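Section 4: Fitting the Lellari heated mattress cover

Read section 3 (Checking the bed base) before you start. The cover fits mattresses up to 100 cm wide. For wider beds use the Lellari Double, which has its own guide.

4.1 Before you begin

1. Take all bedding off the mattress, including any topper.
2. Unfold the cover and leave it flat for an hour. Creases from the packaging drop out in this time.
3. Check the part number on the sewn label. It should end in 129. If it ends in anything else, stop and contact Ginetura, who supply the covers and spares.
4. Find the socket on the cover. It is on the short side, next to the blue stitching.

Caution: do not use pins, clips or a staple gun to hold the cover in place. A pin through the heating wire will ruin the cover and may give you a shock.

4.2 Putting the cover on

1. Lay the cover on the mattress with the blue stitching at the foot end.
2. Pull the elastic skirt over the two foot corners first, then the two head corners.
3. Smooth the surface with the flat of your hand, working from the middle outwards. No part of the wired area should hang over the side.
4. Put a plain cotton sheet over the cover. Do not lie straight on the cover.
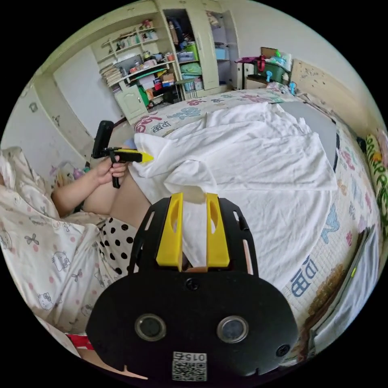
Gwenllian Mathias wrote to us after the first printing: "Step 2 only worked for me the other way round. My bed is tight against the wall at the head, so I did the head corners first, pulled the bed back, and then did the foot." This is fine. The order of the corners makes no difference to the heating, as long as the cover ends up flat.

Note: a mattress deeper than 30 cm needs the extension skirt. The extension skirt buttons on and is sold separately.

4.3 Connecting the controller

1. Make sure the wall socket is switched off.
2. Push the controller plug into the socket on the cover until it clicks.
3. Run the cable down the foot of the bed and up to wherever you want the controller. Keep it out from under the mattress.
4. Switch on at the wall. The light on the controller shows green, then goes out.
5. Set the dial to 1 and leave it for ten minutes. Feel the sheet in several places. It should be evenly warm.
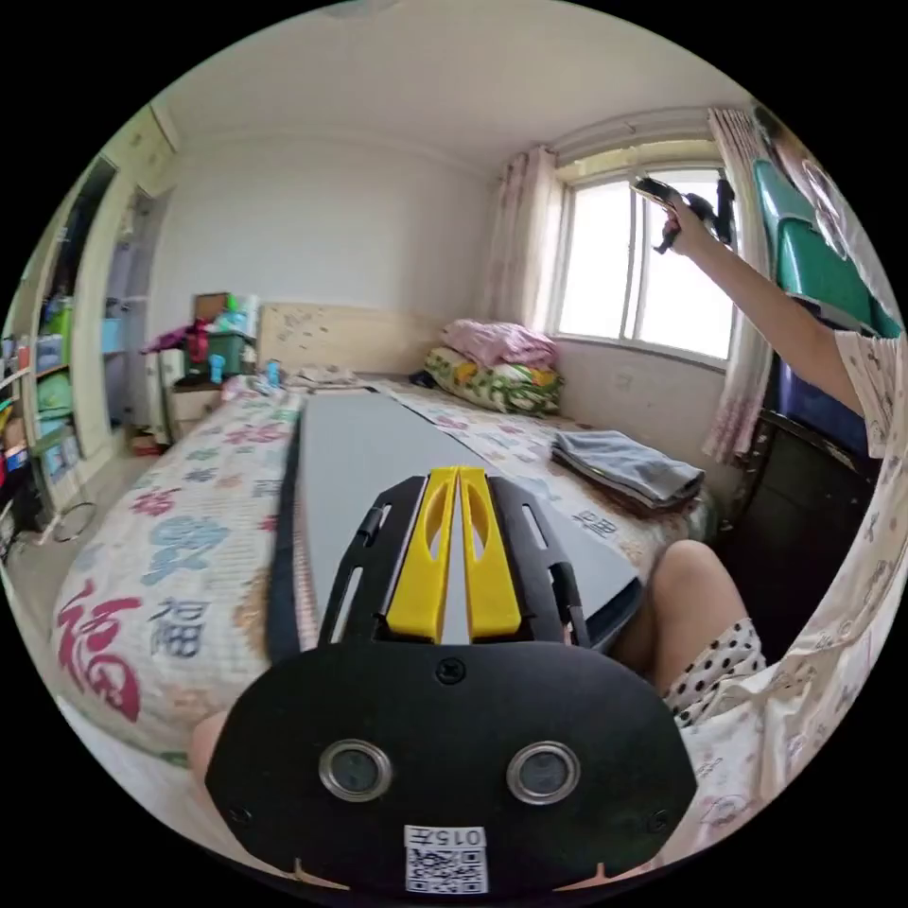
If one half stays cold, switch off at the wall and push the plug in again. A plug that is nearly home is the usual cause. If the light flashes red, the controller has found a fault and you should not use the cover until it has been checked.

The Gauthier timer (optional) goes between the wall socket and the controller. It does not work with extension leads. Older Stikwood timers have a different pin layout - do not force them.

4.4 Bedding on top

Use one sheet and one duvet or blanket. Thick throws, cushions and folded blankets left on the bed while the cover is on will trap heat. Take them off first, or turn the dial to 0.

Pets may sleep on the bed with the cover switched off. Claws can catch the wire, so check the surface each time you change the sheet. 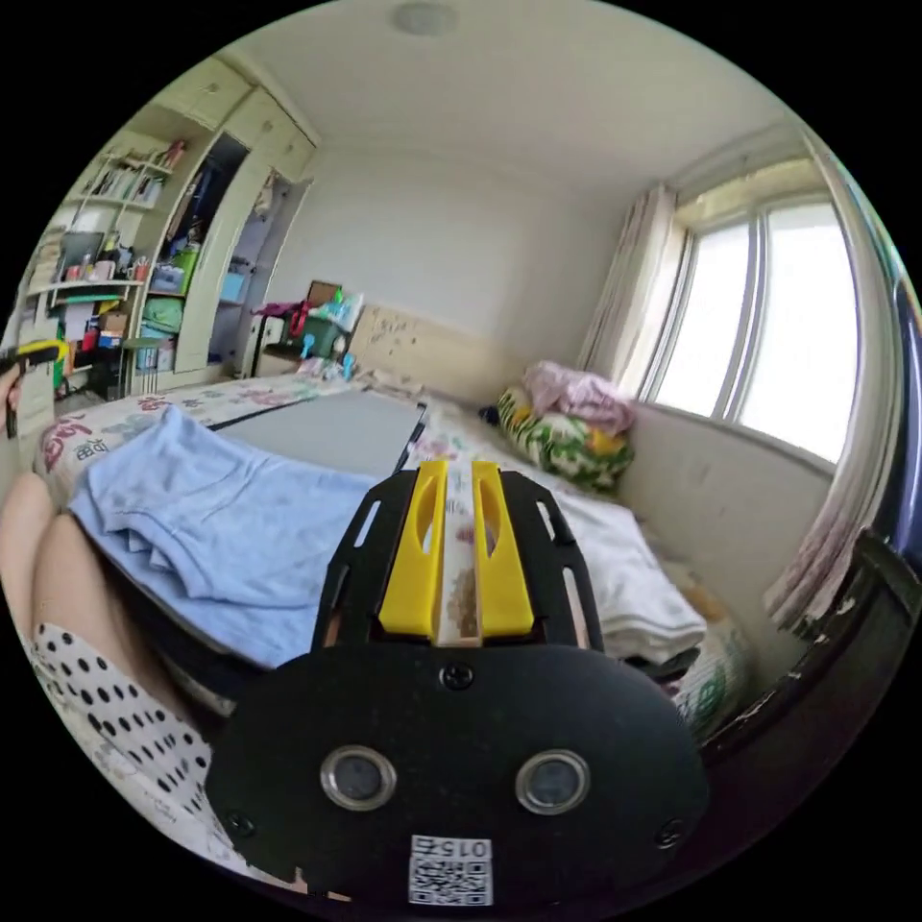

Page last changed: 16/02/2020 (Shafiq Amarasinghe)

4.5 Washing

1. Switch off at the wall and unplug the controller.
2. Close the rubber cap over the socket on the cover.
3. Wash at 30 degrees on a gentle cycle, with no softener.
4. Dry flat or over two lines. Do not tumble dry, wring or iron.
5. Wait until the cover is fully dry before you plug it in. In winter this may take two days.

For storage over the summer see section 6.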